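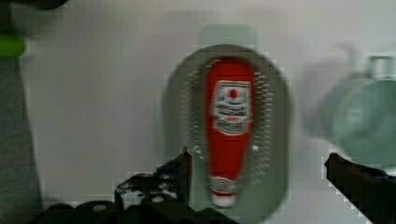
Is the Sendmont open day worth the trip if you don't work in the trade?

Mostly for the cookery block and the bakery, and less for the talks. Go in the morning if you can.

I went on July 28, 2025, having missed it the year before. Sendmont is a catering college on the edge of town, in what used to be a glove factory, and once a year it opens all the teaching kitchens to the public. Entry was free. Parking was £6, payable by card only, and the overflow field was already in use when I got there.

The bakery is on the ground floor at the back. Second-year students were shaping rye loaves and selling them from a trolley by the door. A deck oven from Durico went in last September and the tutor was pleased with it, though she said the steam took a few weeks to get right. They bake 300 rolls on a normal teaching day, nearly all of which go to the canteen and the two primary schools nearby. I bought a seeded loaf and it kept well until Thursday.

Upstairs is the part for families. The college runs a course for people who want to teach cookery to young children, and its rooms were open all day with things set out on the tables.
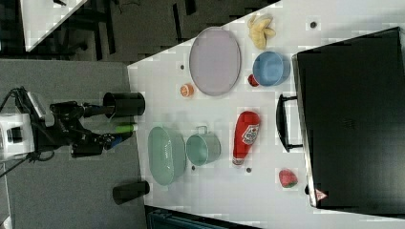
Plate, bowl and banana on one of the tables.

The course leader, Hanyu Liang, gave a short talk there at eleven. She trained as a pastry cook and moved into teaching after six years in hotels. Her main point was that children should learn the names of things and where they go before they are given a knife. She also spoke about allergies and how to write to parents about them. There were not enough chairs and the people at the back could not hear much. A handout was promised by email. Mine arrived two days later.
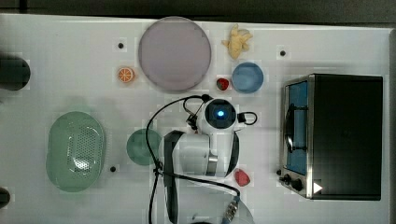
Teaching under-sevens about meals takes more planning than I had expected. The course spends a full term on it, starting with laying a table and going on to washing up, portions and simple cold dishes. Fruit comes early because most children already know it, and the half-peeled toy banana and the orange slice are the sort of thing that gets a class talking. Real fruit follows in the second half of term, paid for out of a small grant from Flornovar.

Lunch was in the training restaurant, Fan, on the first floor. I had leek and potato soup and a cheese scone. The queue was long at half past twelve and had gone by one. Service was slow but polite, and the students were being marked on it.

The afternoon talk on food hygiene ratings was cancelled. I looked round the cold store instead and left at 2. The bus back to the station stops outside the main gate and runs every half hour.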